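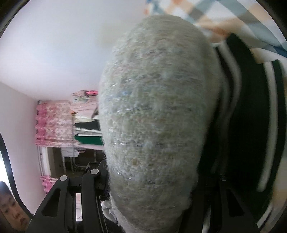

In Defense of the Fuzzy Pile

Every September, when the evenings start to cool, I pull the winter things out onto the bed and tell myself it will take half an hour. It never does. The cottons go quickly, the shirts and the striped things and the pillowcases, and then I come to the fuzzy pile and slow right down, because fuzzy clothes don't behave like other laundry. They don't hold a crease. You fold a sleeve in and it rises back up like bread dough, and before long you have something closer to a sleeping sheep than a sweater.

I think we should stop fighting this. For years the advice has been to make everything flat and square, and I went along with it. I bought a set of Larneck drawer dividers and spent a whole evening pressing mohair into slots meant for T-shirts. By the following week the drawer wouldn't close, and when I finally got it open again the wool looked tired, if wool can look tired, and I believe it can. Plastic isn't much kinder over a long winter. It's fine for a short trip or a quick trip up to the attic, but I like my woolens to have some air, and I'd sooner give them a whole shelf and put up with how much room they take.
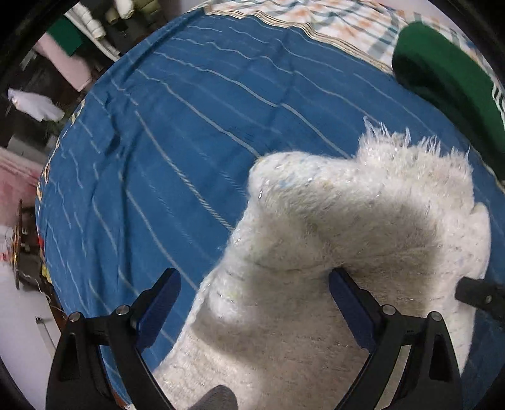 What the bed is for

My mother folded on the kitchen table in our old place in Pevness, standing up, with the radio going, and she was very fast. I'm not fast, so I use the bed. A bed made up with an ordinary blue sheet is the best folding table there is, to my mind, and white knits show up beautifully against it. You can see every loose strand and every bit of glitter thread, and you can find the armholes, which on a shaggy cardigan is half the battle. Leave a plaid blanket up at the far end and you have somewhere to put the finished ones, too.

I once paid 124 dollars for a cream pullover from a little shop in Luritz (I know, I know) and it has spent more of its life crumpled on a bed than on me. I don't regret it one bit. Soft things are meant to be dropped somewhere at the end of the day, and a bedroom with one of them lying about looks lived in. 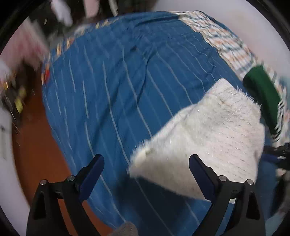

Small marks and frayed edges

The other thing I'd like to say a word for is the piece that has seen better days. A fluffy white cloth with a ragged edge and a little greenish stain still has years in it, and I get quite stubborn when people tell me to throw one out. Mine go to the back of the closet in a Steyn box with the lid off, folded however they care to fold, usually into some sort of triangle, and they come out again for wet hair and muddy dogs.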